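Oltudside Community Theater Wardrobe
Spring progress report to the Flirnel Fund
Prepared by Tuulikki Koskela, wardrobe lead

Period covered: the first half of the grant, up to the end of April

Where we are

The short version is that the costume store has a roof over it, the clothes are mostly off the floor, and we have spent less than we said we would on hangers and a good deal more on moths. The long version follows, since your reporting form asks for at least two pages and I was raised to fill in forms.

When you agreed to fund us, the Oltudside collection lived in the old boiler room under the stage. It was warm, which actors liked, and damp, which wool did not. We have now moved everything upstairs to the former rehearsal room. The move was supposed to take two weeks and took four. The stairs have a turn in them that does not appear on the floor plan, and the hoop skirts found it before we did.

Cataloging

Jozef Mulder has been going through the racks and giving every garment a number, a condition grade and a sentence of description. He has finished 14 rails. His descriptions began at a single line and have been growing. The entry for a bishop's cope now contains a paragraph on the bishop. I have asked him to be briefer, and he has asked me what I would like left out, and that is where the matter rests.

The catalog itself is kept in Flolus, the program you recommended. It does what we need once you accept that it believes every object is a book. A pair of breeches has to have an author. We have been putting in the name of whoever sewed them, which has turned out to be the most useful field in the whole thing, so I withdraw my earlier email.

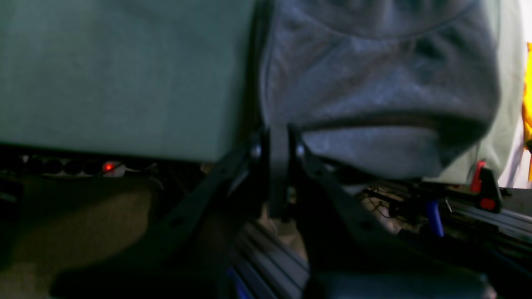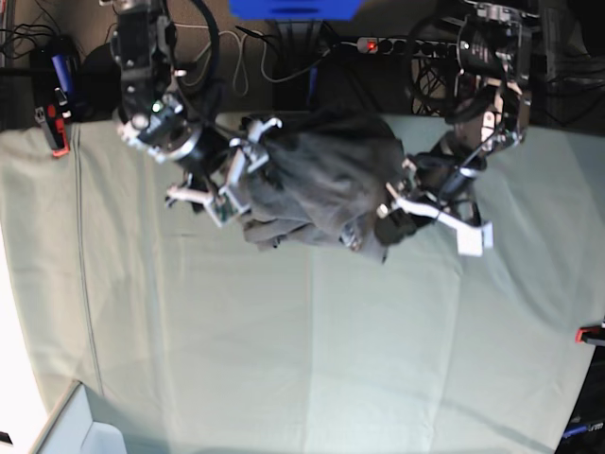
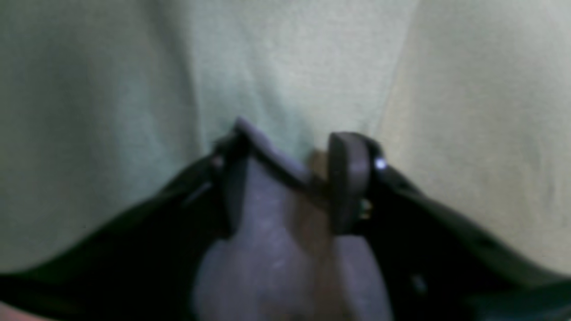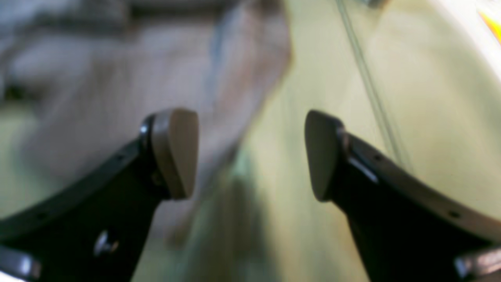

Sorting took up most of the early spring, and the rule we settled on is that a garment stays if it has been on stage in living memory or if somebody is prepared to argue for it in writing. This cut the collection by less than I hoped. People will write a surprising amount about a waistcoat. For the grading we now put a pale sheet down on the table before anything dark goes on it, and loose threads and moth damage are far easier to find than they were on bare brown tabletop. It cost us nothing, so you will not see it in the budget, but I would like some credit for it anyway.

Moths

I had hoped to keep this section short. We found them in the military coats, then in the felt hats, then in the box marked "moth supplies." Everything wool has been bagged and put through the chest freezer in batches. The freezer belongs to the theater bar, and there was a difficult evening in which the ice was wanted and a Hussar was in the way. We have since bought a secondhand freezer of our own out of the contingency line. I would ask you to approve this after the fact, as it is already full.

Loans

The loan scheme opened to schools and amateur groups as planned. Cho, the youth company across the river, took the first load for their pantomime and brought it back on time, clean, and with one more hat than they borrowed. We have written to them about the hat. Two other groups have asked for Regency gowns for the same dates in the fall, and we own enough for one ball scene if nobody in it is tall. We may suggest that they share, but they have met each other before and it did not go well.

Money

Shelving came in under budget, and so did the hangers, because a dress shop was closing and wanted them gone. Transport was over, for reasons given under stairs. The dehumidifier has not been bought. I had it down for the first half, but the new room is dry and I would like to watch it through a wet month before paying for a machine to sit in the corner and hum. Please let me know if the money can be carried over.

Still to do

Finish the catalog, starting with the shoes, which are in sacks and not always in pairs. Put the loan terms into words a school can sign. Label the rails in writing that people other than Jozef can read. Find out who has the second key.

I can send the full list of withdrawn items if you want it. It is long, and parts of it are sad.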